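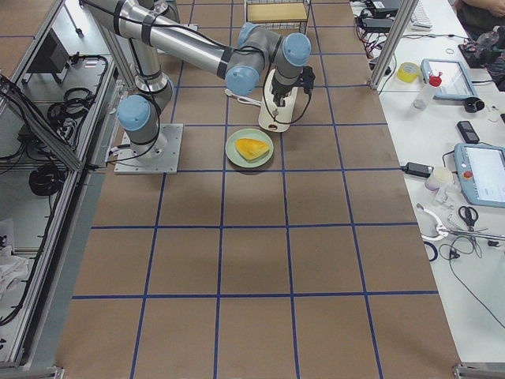 ## 4.2 Reporting phishing emails

We were delighted by how quickly staff at Sesmont took to the new report button. In April, 16 people received the Vaher test emails, and 10 of them reported the first one before opening any link.
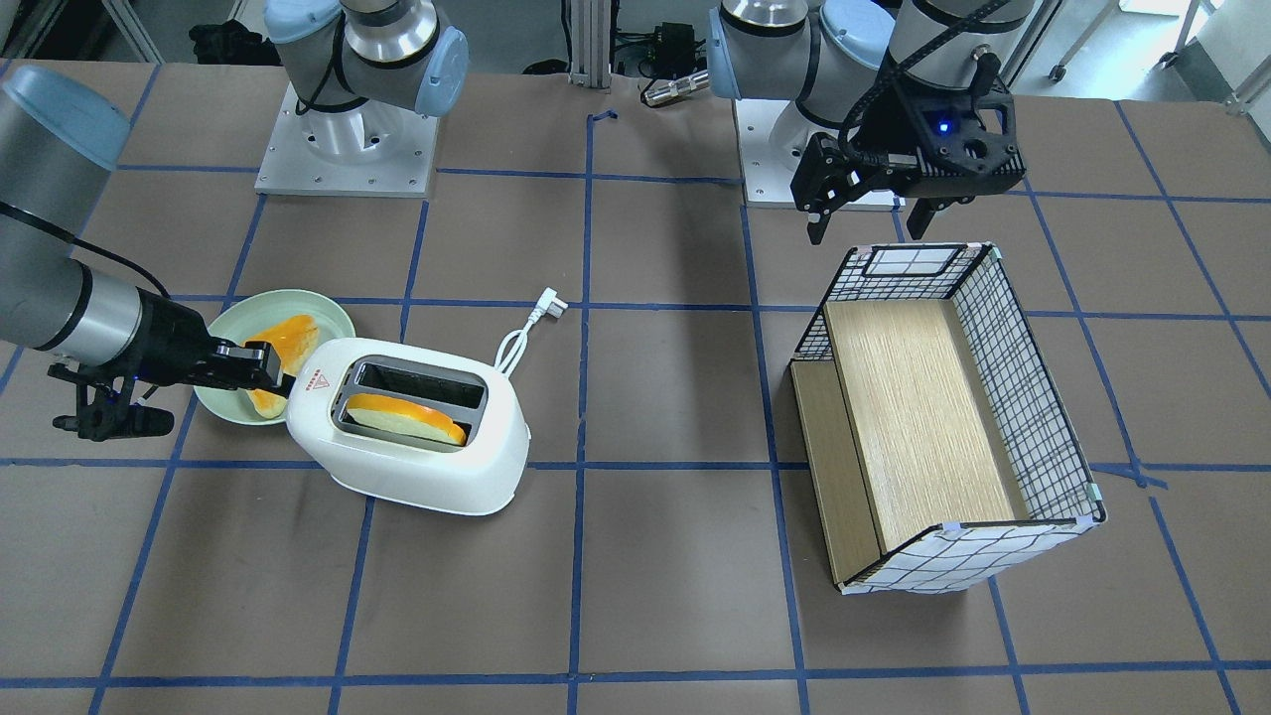

*Figure 2. Toaster and plate on the taped table. Photo: Esperanza Segura*

The second email copied a Prernomen invoice, and it was much harder to spot! Even so, nine people reported it - a lovely result for a message with no spelling mistakes 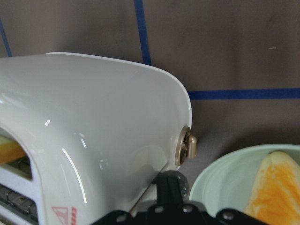

and a sender address only two letters away from the real one. Several told us they had checked the address first, a habit they picked up from the Flokus guide. 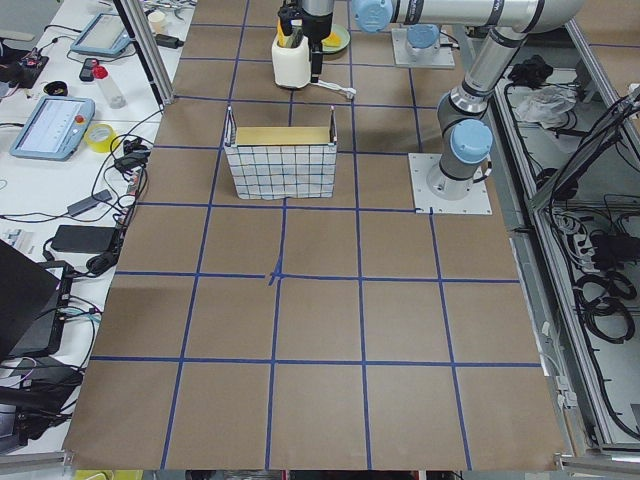
We would love to see whether that habit lasts once the test emails stop.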